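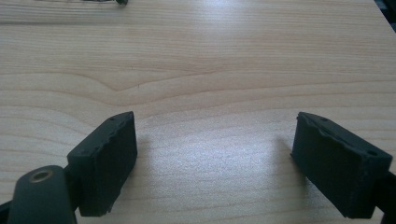
How to get white rings out of an oiled table

I left a mug of tea on our dining table in August and came back to a lovely cloudy ring. If yours is white, the mark is probably sitting in the finish and you can shift it at home. A black one has gone into the wood and that's a sanding job, sorry!

You'll need a hairdryer, two soft cotton cloths (old T-shirts are perfect) and a little of whatever oil your table was finished with. Mine's from Trusel, but check your own tin.

First, wipe the table with a barely damp cloth and let it dry properly. I give it 2 hours, more if it's raining.

Set the hairdryer to low and keep it moving over the ring, a hand's width away. Stop every minute or so and touch the wood. Warm is fine, hot isn't.

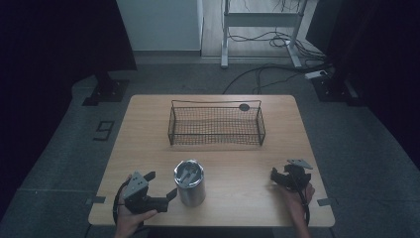

When the ring has faded, put a few drops of oil on a cloth and rub along the grain, going a bit past where the mark was so you don't swap a ring for a shiny patch. Wait ten minutes, buff off the extra and leave it overnight before you put anything down.

Please lay the oily cloth out flat outdoors to dry before binning it, as they can catch fire if they're scrunched up.

My friend Hsin-yi swears by mayonnaise instead. I tried it once and the table smelled of sandwiches for days.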